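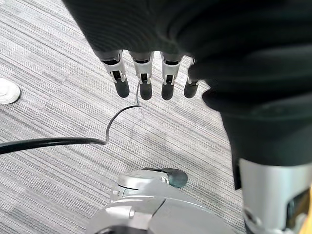
4.2 Sorting soles into trays

Household tidying and light shop-floor work share one basic step: pick up a thin, floppy or oddly curved part and put it down in a set place. We chose shoe soles for the Greltden trials for that reason. A sole is easy for a person to lift by the rim, but its shape changes how a jointed hand has to close on it. The tray is set on the floor and the parts wait on yellow shelving to one side, a layout we took from the packing line at Pesholm.

Each trial used 2 arms and 8 soles. The operator at Uvthorpe started the run and did not step in unless a part was dropped outside the reach of both hands.

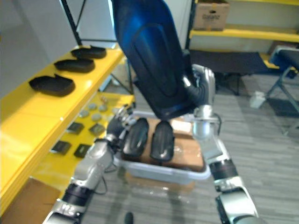

Figure 3. Loading the tray. Two black soles lie side by side on cardboard while the right hand holds up a dark blue part. More soles are lined up on the upper shelf at left.

T. Gallardo, Research Engineer

Grasping by the edge was the more dependable method. Full-hand grasps took longer and often turned the part, so that it had to be set down and picked up again. Carpet made things harder too – a sole that missed the tray could not be slid back into place and had to be lifted.

A trained worker filled the tray in under a minute. Our system needed over 2 minutes, and 2 of the soles in a typical run were placed facing the wrong way. We would not call this ready for a shift. For slow sorting at the end of the day – shoes by a door, parts left on a bench – the speed may matter less than the error rate, and we return to that in Section 5.

Contact: Greltden project office, Uvthorpe | Copyright Greltden | Back to top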